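Rillwood Music Library Help Desk
Print this ticket | E-mail this ticket

Ticket 241: Album tracks play out of order, last song missing
Opened by: Soledad Salcedo
Assigned to: Akihiko Aoki
Status: Closed
Opened: 11/06/2024

Problem as reported:
I bought the Plorden live album as a download and added it to my library. The songs play in alphabetical order instead of the order on the sleeve. The last song, "Flarkthorpe," doesn't show up at all. I can see the file in the folder. Other albums from the same store are fine. Desktop player, current version.

Log

Aoki: Asked for a list of the file names and a copy of the tags. Asked whether shuffle was on.

Salcedo: Shuffle is off. List attached. The track number field is blank on every song.

Aoki: Blank track numbers explain the order. The player falls back to the title when it has no number to sort by. Had the customer rescan the album folder in case the numbers were there and had been read wrong. No change after rescan.

Aoki: Checked the tags on the missing song. The album artist is entered as "Plorden with Russo." On the rest of the album it is "Plorden." The player treats that as a second album with the same title and files it under a different artist. Customer searched for Russo and found the song there, alone, with no cover.

Salcedo: Found it. I'd like it back with the others. Also there is a gap of silence between songs where the crowd noise should carry over.

Aoki: Steps sent:
1. Close the player and make a copy of the album folder.
2. Open the player, select all the songs, choose Edit Tags, and set Album Artist to "Plorden."
3. Leave the Artist field on the last song alone so Russo still gets the credit.
4. Enter the track numbers from the sleeve, one song at a time.
5. Under Playback, set Crossfade to 0 and turn on Gapless.
6. Rescan the folder.

Salcedo: Order is right and the last song is in place. The gap is still there between the first two songs.

Aoki: The first song has 188 milliseconds of silence at the end of the file itself. It is in the download and no player setting will remove it. Suggested asking the store for a corrected file. Closing.
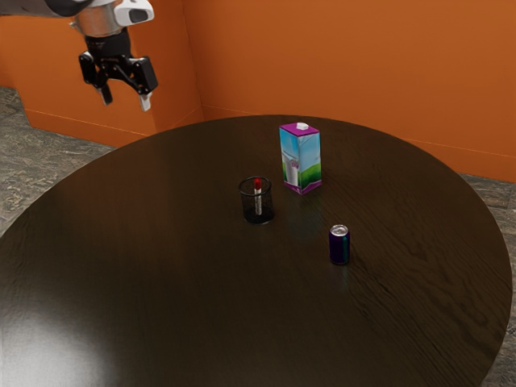 Will editing the tags change the sound of the files?
The tags are stored apart from the audio, so the music stays as it was.

Comments (3)

Bình Quan
Same album, same problem. Step 2 fixed the missing song for me. I had to restart the player before the cover came back.

Araceli Prieto
The store sent me a new copy of the first song after I wrote to them. It took a few days. No gap now.

Digby Kingi
Does this work on the phone app? I can't find Edit Tags anywhere in the menu. I ended up doing it on the desktop and copying the folder over again.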